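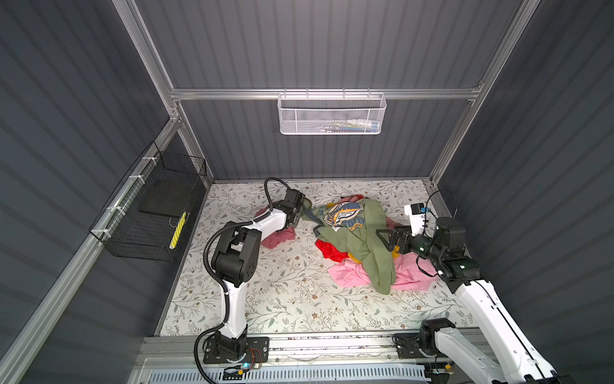
Drurnulberg has condemned Plandis for closing its evening schools to married women. It took the foreign ministry 491 words to say so, 70 of them "concern." My own protest is usually lodged against a pile of clothing, and it gets about as far.

World / Diplomacy

Saturday, February 15, 2025 – posted by the Krasniqi desk

Plandis replied in 2 sentences. The first thanked Drurnulberg for its interest. The second wished it a mild winter. 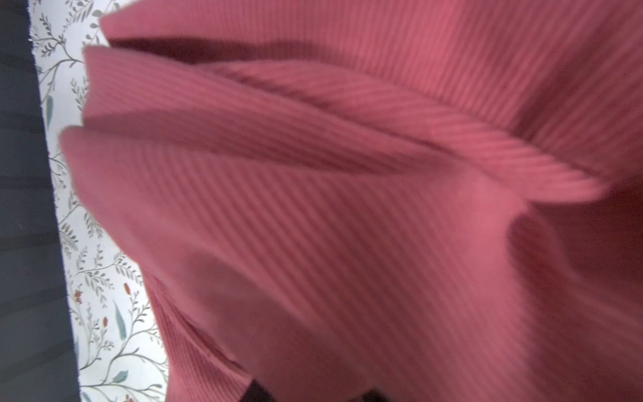

Jarnitz, asked in December to pick a side, picked both. Its envoy calls this "active listening."

Get these threads by email. Unsubscribe anytime.
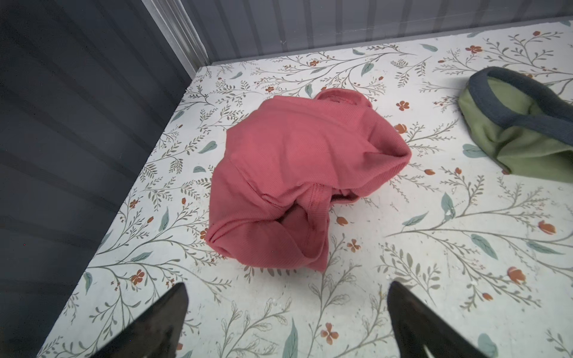 The talks resume next week, with the schools still shut and the agenda still unwritten. The draft statement is in the same state as a coral-pink garment left in a heap – folded over itself several times, and good luck finding the sleeves. I'll post the text when there is one.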